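The Slow Business of a Stable Blue

Pigment chemists rank blue among the harder colors to hold steady. A part that leaves the mold in a strong royal shade may drift toward violet or gray after a few seasons near a window, and two batches made to one recipe may not match under store lighting.

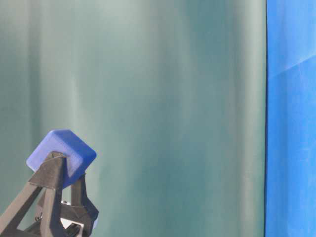
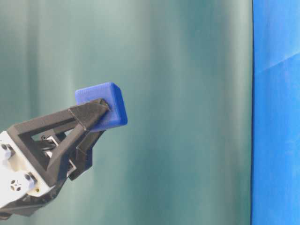

Small blue parts with rounded edges and a slightly matte surface.

At Cotex, a color laboratory in Prustberg, the problem is handled by measurement. Nyokabi Magesa runs the fading room, where 22 test plaques sit under xenon lamps at any time. Each plaque is read with a spectrophotometer before exposure and again every 80 hours. The readings are plotted against a reference that stays in a dark drawer.

Two pigment families cover most blue plastics. Phthalocyanine blue is strong, cheap and resistant to light, but it can alter the way some plastics shrink as they cool. A lid colored with it may warp when the same lid in red stays flat. Ultramarine causes less trouble with shrinkage and leans toward red, giving a violet cast. Its weakness is acid, which breaks down the pigment and leaves the color pale.

Surface finish complicates the reading. A matte face scatters light and looks lighter than a glossy one made from the same pellets. Magesa's group measures each sample twice, once with gloss included and once without, and reports both values. Customers often ask for one number. They are sent two.

The current work is for Manurung, a maker of garden fittings, whose Vadia line has to keep its color outdoors. The first recipe passed at 400 hours and failed later, when the surface began to chalk. A second, with a coated ultramarine and more stabilizer, went under the lamps in March.

"The pigment was fine," Magesa says of the first set. "The resin around it was coming apart."

Of the 104 readings taken on the second recipe, all but the last few are inside tolerance. Those came from a plaque mounted close to the lamp, and it is being run again in a different position.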